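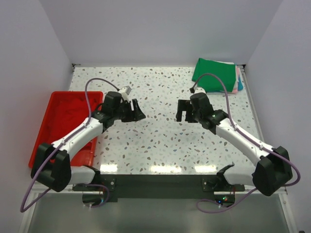
Terrazzo-look counters: would you do it again?

skilldale_jen
Hello everyone, long-time reader here and I think this is only my second post, so be gentle with me! We're finally redoing the kitchen in the house we bought from my aunt, and I have fallen head over heels for the white speckled look, the kind with little gray and brown and pale blue bits scattered through it. My husband thinks I'll be sick of it by next October. Real terrazzo is way out of our budget (the one quote we got was 2,575 for a fairly small L-shaped run, and that was before the sink cutout), so I'm looking at laminate or maybe quartz. Does anybody live with a pattern like this day to day? Does it hide crumbs or does it just make you feel like there are always crumbs?

bekton_baker
Oh, I love this question. We've had a speckled white laminate for 11 years now and I would do it again in a heartbeat. I bake most mornings, so there's flour on it before anyone else is up, and coffee grounds, and whatever my kids leave behind, and it always looks cheerful to me. Mine has more gray than yours and no blue. Get the biggest sample they'll give you and lean it against your cabinets for a week, morning and evening, with the lights on and off. The little chips they hand out at the store tell you nothing at all.

nekitz
Going to be the grump here, sorry Jen. We had it in our last place and I couldn't stand it. It hides crumbs so well that you put your sleeve in them. I'd wipe the whole counter, feel pleased with myself, and then set down a clean plate and hear the crunch. Plain matte white for us this time and I'm much happier.

bekton_baker
But plain white shows every drop of tea! I'd be wiping all day long.

nekitz
Well, yes, and then it's clean. I suppose we're just different people, haha.

Aurelia Roman
Hi Jen, and welcome! I helped my mother pick hers out, so I'll put in my two cents. Please think about the walls at the same time as the counter. She went with a soft lavender gray and it is so pretty next to the blue specks, much nicer than the cream she had before, which made the whole counter look dingy. The other thing is the edging. Hers has a thin metal trim where the counter meets the wall, and I'd thought it would look like a school cafeteria, but it's very neat and it wipes down easily. The tile backsplash we priced out was 400 more and she doesn't miss it.

nekitz
Metal trim collects gunk along the seam, though. Ask me how I know.

Aurelia Roman
Hers was sealed with a clear bead all the way along, maybe yours wasn't? An old toothbrush and some dish soap takes care of the corners anyway.

skilldale_jen
You are all so kind, thank you! I hadn't given the walls a single thought and now I'm wondering about lavender gray in the hallway too, heaven help my husband. I've asked for 2 large samples, one with blue and one without, and I'll come back and tell you which one wins. Nekitz, I promise to run my hand over it before I put a plate down.

nekitz
That's all I ask. Good luck with it, Jen.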